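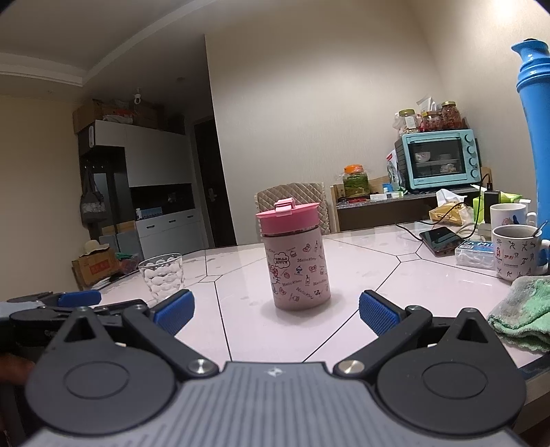

Keeping It Cold: How Long Does Ice Last in the Drinking Cups Students Carry?

Final project report, Introduction to Heat and Materials
Clerstead College

Why we picked this

Everyone in our group carries a cup or bottle to class, and every one of us had an opinion on which kind is best. One of us swore by steel. Another was sure a cheap double-wall plastic tumbler did just as well if you kept the lid on. We argued over it at lunch so many times that when the project list came out and "heat loss in everyday objects" was on it, we signed up before reading the rest of the page!

We wanted to know two things. How much does the wall of the cup matter, and how much does the lid matter? We guessed the wall would be the big one. We were wrong about that for part of the range, and it was the most fun we had all term.

What we tested

We used seven cups borrowed from classmates in Otstead Hall. Two were single-wall plastic, two were double-wall plastic, two were vacuum steel, and the last was a plain ceramic mug with no lid, which we used as the comparison. We tried to get cups of similar size, but students buy what they like, so the openings were not all the same width. More on that later.

How we did it

Each cup got 500 g of water from the fridge and ice mix, weighed on the lab scale. We started every run at 2 °C and left the cups on the same bench in a room held at 22 °C. A thermometer probe went in through the straw hole if the cup had one, or through a foil cover with a small slit if it didn't. We logged the temperature once a minute for four hours.

Every cup was run with its lid on and again with its lid off, and we repeated each of those runs. The logging was done with a spreadsheet template from the Chacko lab manual, and we are very grateful to whoever wrote the formulas in it. By the end we had 3,456 usable readings after throwing out the runs where the probe slipped and touched the wall.

We knew from the first practice run that leftover ice would make a mess of the curves. Melting soaks up heat while the temperature hardly moves, so a cup with one stray cube looks far better than it really is. From then on we poured through a strainer.

What we found

With lids on, the order was what you would expect. The steel cups barely warmed up, the double-wall plastic came next, then single-wall plastic, and the mug trailed behind everyone. After four hours the better steel cup had reached only 5 °C, while the mug was at 18 °C.

With lids off, the gap shrank a lot. The steel cups lost much of their lead, and one of the double-wall plastic cups with a narrow opening came close to a steel cup with a wide one. We checked this twice — we thought we had swapped the labels. The wall slows heat coming in from the sides, but an open top lets warm room air reach the water directly, and damp air also gives up heat when its moisture condenses on a cold surface. A wide top means more of both.

We also tried a quick side test with a foam sleeve called the Nusuvora wrap that one of us had in a drawer. It helped the single-wall cups and did nothing we could measure for the steel ones.

Things we would change

The opening width should have been controlled. We could have done that with cardboard rings cut to one size, and we only thought of it during the last week. Our room was also less steady than the thermostat said. It crept up every afternoon when the sun came around, so the later runs had a slightly harder time.

We would love to do hot drinks next. Steam carries away so much heat that we suspect the lid matters even more there, and we already have a list of people who want their travel mugs tested.

Data and materials

The full set of readings and the spreadsheet are in the course folder under "cups_final". The strainer belongs to the Otstead Hall kitchen and has been returned.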